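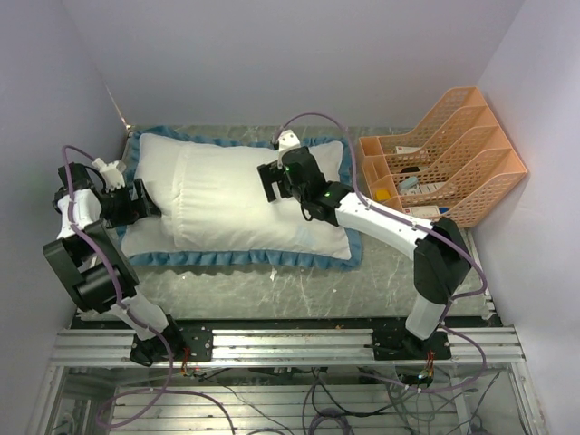 Skosex Linen Services
Equipment review meeting, minutes
May 13, 2026
Present: operations, finishing, maintenance, purchasing
Apologies: transport

1. Minutes of the last meeting
Agreed with one change. Item 4 should read "finishing", not "folding room".

2. Two-arm bench kit (Gestach)
Purchasing went through the revised offer. The kit is two arms on a shared rail, with grippers, controller and software. The price is 3,147 per bench, excluding the enclosure. Delivery is quoted at 30 working days from order.
Finishing asked whether frilled pillows could be handled as well as plain ones. Gestach says yes, but will not put a cycle time in writing. Finishing wants one before any order is placed.
Maintenance raised the cabling. The cables run along the outside of the arms and down below the rail, and maintenance would like clips or sleeving included in the price. Spare gripper fingers are also missing from the quote.
Action: purchasing to ask Gestach for a written cycle time and a price with spares and sleeving.

3. Pelletier service plan
Pelletier offers cover at 700 a year per bench, with 6 visits. Operations thought this too many for a single bench. Call-outs at weekends are charged separately and the rate is not given.
Action: maintenance to get the weekend rate and ask about a smaller plan.

4. Zanoveo
No reply to our questions sent in January. Agreed to take Zanoveo off the list.

5. Any other business
Bench height to be checked against the existing trolleys before the next meeting.

Next meeting: to be set once Gestach has answered.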